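Skastura Music Association
Minutes of the planning meeting, 16th September

Present: seven members of the board, two representatives of the label Posumness, one representative of the rehearsal house. One board member sent apologies before the meeting.

The meeting was opened at the usual hour. The chair checked that enough members were present to make decisions.

1. Minutes of the previous meeting

The minutes were read and accepted with one correction. In item 4, the word "album" must be "single". The correction will be written into the file copy.

2. The compilation record

The main point of the evening was the spring compilation, which Posumness will release in April. The label informed us that 22 songs were sent in before the deadline. The listening group has heard all of them two times and proposes 12 for the record.

The board discussed the proposal for a long time. One member asked why there are so few instrumental pieces on the list. The listening group answered that only few were sent in, and that one of them was longer than the side of the record permits. Another member was of the opinion that two songs by the same band should not be on one record, even when both are good. After this the listening group agreed to keep only the slower song by Uysal and to take the next song from the reserve list in its place.

Decision: the list is accepted with this change. The bands that are not on the record will get a personal letter and not the general one, as last year there were complaints about the tone.

3. Order of songs and mastering

The label played the first six songs in the suggested order. The change between the third and the fourth song was felt to be too hard, because the one ends almost in silence and the other begins with full drums. It was suggested to put a longer pause there, or to move the drum song to the beginning of side B. The label will try both and send the files to the board.

There was also a question about loudness. Some bands mixed their songs at home and some in a studio, and this can be heard. The mastering engineer has asked for new mixes from 3 bands. They have been informed and none of them objected. The vocals in the Casura song are not to be touched, this was a wish of the band and the label has promised it in writing. 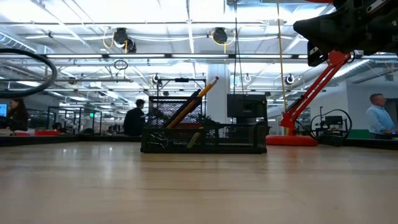
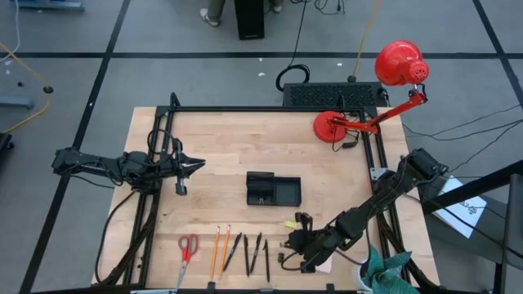
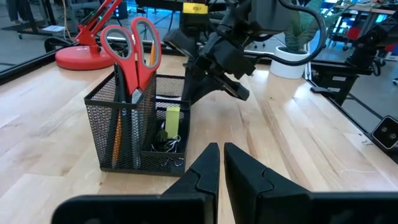 4. Number of copies and money

Posumness suggested to press 900 copies on vinyl. Two board members found this too many, as there are still boxes from the previous compilation under the stairs. The label explained that the price per copy goes down at this number, and that the record shops have already asked for more than the last time. It was also asked if a cassette would be possible. The label does not want to make a cassette this year but has nothing against it if the association makes one at its own cost.

Decision: the number is accepted with five votes for and two against. The cassette will be discussed again when the invoice for the pressing is paid.

Each band on the record will get free copies as before. If a band wants more, it can buy them at the pressing price until the release day. After this day the normal member price is valid.

5. Release concert

The large hall is reserved, but the contract is not signed yet. The hall wants to know if we need the grand piano, and we must answer before the end of the month. Casura needs it for certain. Uysal has not answered.

It was discussed how many bands can play in one evening. At the last release concert there were too many, and the last band began to play when half of the public was already on the way to the last bus. The board prefers six bands with short sets, one shared drum kit and one shared bass amplifier. Drummers bring their own cymbals and snare - this must be written clearly in the invitation.

Two members asked to have the doors open earlier, so that people can look at the records in peace. This was accepted without vote.

6. Rehearsal rooms

The representative of the rehearsal house reported that the lock of room B is repaired and that the new keys can be picked up at the desk. The old keys do not work anymore and should be given back. The evening times are full until the winter break. There are still free times in the morning, also on weekends.

It was reported again that the microphone cables from the singing room are moved to other rooms and do not come back. The board asks all groups to put the cables on the hooks after use. The humming sound in the monitor speaker of room A is known, and the speaker will be sent for repair after the mixing work is finished.

7. Other matters

The newsletter needs texts from the bands, not longer than half a page. Please send them as plain text and without song lyrics, as we must ask for permission for these.

A member proposed an evening where songwriters show unfinished songs to each other. There was interest in this. The member will write a short plan for the next meeting - with a suggestion for the room and the starting time.

Tasks

Letters to the bands not selected: secretary
New song order, two versions: Posumness
Answer to the hall about the piano: concert group, after contact with Uysal
Sign on the door about the old keys: rehearsal house
Plan for the songwriter evening: the member who proposed it

The date of the next meeting will be sent by email. Points for the agenda should reach the secretary one week before.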